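Kirnholm Opens Its Assembly Cell to Visitors for Block Handling Demonstration

August 16, 2019

The automation workshop at Kirnholm held an open day this month, with one assembly cell running for visitors through the morning and again after lunch. The work shown was the handling of white blocks that carry square coded markers, using a two-finger gripper with a small camera mounted close to it. 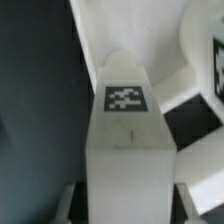
What the cell does

The demonstration task is called Trusmont inside the workshop. The arm approaches a block from its marked side, reads the marker, corrects its position and brings one finger down on each side of the block. It then lifts the block clear, carries it to a second station and sets it down in the orientation given by the job file.

The markers do two things. Each pattern identifies the part it is fixed to, and the four corners of the black border give the control software enough information to work out distance and tilt. A square marker viewed at an angle comes out slightly narrower at its far edge, and the software uses that change in shape to calculate how the face is leaning. No other measurement of the block is taken before the grip.

The position software, Manar, was written at Kirnholm and has been in use on this cell since May. It replaced an arrangement with a single overhead camera. That arrangement worked well for flat parts but lost track of tall ones whenever the arm passed over them. With the camera near the gripper, the view moves with the tool, and the arm no longer blocks it. The cost is a narrow view at close range. A marker on a neighboring part may be only partly visible, and Manar discards any marker whose full border it cannot find.

Figures given on the day

Visitors were shown 63 handling cycles in total. The first session ran 19 cycles at reduced speed, with a pause after the marker reading so that the calculated position could be shown on a screen outside the guard fence. The remaining cycles ran at normal speed with no pause.

The arm stopped for operator attention nine times. Most of these stops came from the marker reading step, where the software found a border but could not match the pattern inside it. In that case the arm backs away along its approach path, takes a second reading from a slightly different angle and stops if the second reading also fails. The workshop counts each such stop as a failed cycle, even when the part is later moved correctly after a restart. No block was dropped during either session.

Operators restarted the cell from the panel outside the fence. A restart takes the arm back to its home position and repeats the whole approach, so a single failed reading adds more than 15 seconds to the cycle. A shorter recovery routine exists but was switched off for the open day.

Lighting and marker quality

Several questions from visitors concerned lighting. The workshop's answer was that even light matters more than bright light. White plastic returns a good deal of glare when lit from one side, and the pale margin around a marker can then wash into the edge of the pattern. Soft light from above gives the most consistent readings, although it leaves deep shadow in the gaps between parts. Manar ignores those dark areas unless they form a closed four-sided outline of the expected size.

Scuffs on the face of a block have little effect if they stay outside the marker. Damage to the black border is more serious, and a marker with a broken corner is replaced. The replacement has to be placed to the same position as the original, and the block is then measured again on a bench fixture before it goes back into the cell.

The gripper

The gripper on show was the Lachance, a parallel type with two slim fingers. The fingers are kept narrow so that they can enter the space between a block and whatever stands next to it. Grip force is set in the job file for each part and does not change during the lift. A version with force feedback is on the bench at Kirnholm, but it was not part of the demonstration and no date has been set for fitting it.

Finger alignment is checked at the start of each shift against a reference block. If the two fingers do not make contact together, the part shifts sideways as the grip closes, and the position calculated from the marker is no longer valid.

Further visits

The cell has returned to its normal test schedule. Technical visits by small groups can be arranged through the front office at Kirnholm. Visitors must wear closed shoes and stay outside the guard fence while the arm is powered. Photography is permitted from the marked viewing area. A printed sheet covering the marker layout and the cycle sequence is available at the front office on request.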